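Cookery evenings are back at Umard Street

Good news for anyone who has been asking me in the queue at the chemist's: the kitchen at the Umard Street rooms is open again, and the cookery evenings start back this Thursday at half past six. I went along for a nose yesterday afternoon and came away with flour on my coat and a jar of somebody's pickled lemons, so I'd call that a success.

If you haven't been following, the kitchen has been out of use since the old cooker gave up in the middle of Siham Dabbas's lentil night. (I was there. We ate bread and olives and had a lovely time, but the lentils went home in a bucket.) After that the floor needed looking at, then the wiring, and before we knew it the whole lot was coming out. Siham thought it would be a fortnight and it ended up being most of the spring.

She's running the evenings again along with Aldo Valentini, who some of you will know from the bakery stall. They've planned it as two strands this time. Siham has the first half of the term, which is everyday suppers -- pancakes, flatbreads, eggs done several ways, things you can manage on a weeknight with one eye on the clock. Aldo takes over in July for what he is calling "slow food for people in a hurry", and I did ask him what that meant and he talked about onions for quite a long time. I'm going to sign up for it anyway.

Places are limited to six a session, so do put your name down early. It's a small room and last year we were forever passing hot trays over one another's heads. It costs £5 an evening with the ingredients thrown in, and you eat what you make before you go home. Bring an apron and a tub with a lid. Sveva Tedesco is keeping the list at Rinaldi, the hardware shop on the corner, and she'll take your money there as well. She'd like me to mention that she can't hold a place without it, and having seen the scraps of paper by her till I can understand why!

Ronaldo Panganiban did most of the fitting and has been in there until all hours. I found him on his knees looking for a dropped screw when I arrived, and he was cheerful enough about it, though he did say he never wants to see another drawer runner. The noticeboard has still to go back up and there's a box of jars in the corridor waiting for a shelf. If you lent the kitchen a casserole dish before it closed, Ginevra Martinelli has them all at hers and would love her cupboard back. Mine's the orange one with the chip, please don't take it.

The door code has changed, so ring the bell on the Raveck Lane side and wait. It's a quiet bell and you may need to ring it twice. Parking is as bad as ever. I'd leave the car at home and come on the number 2 bus, which stops right opposite.

What I really wanted to see was the cooker, having heard so much about it, and I have to say I'm smitten. I'd imagined something huge and shiny, and what they've gone for is a neat little white electric one, tucked in between the counters as though the room had been built round it. It has the old-fashioned black coil rings on top, like my gran's, and a row of round white knobs along the front with a little red light over at the right-hand end. There's a nice long handle on the oven door too, good for hanging a tea towel on, I should think. The counter beside it on the left is a pale wood, and I've already been told off for nearly putting my mug down on it without a mat. Siham has her eye on the frying pan with the long brown wooden handle for her pancakes, and Aldo says he's quite happy with the lighter grey one. We'll see how long that lasts once the onions come out.

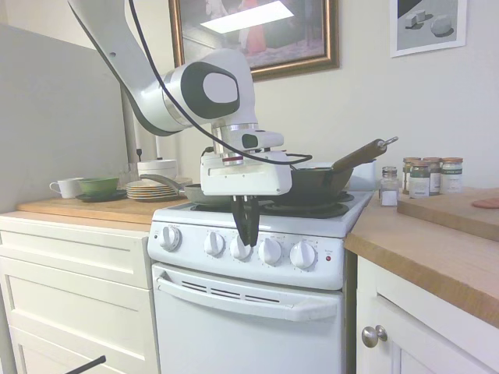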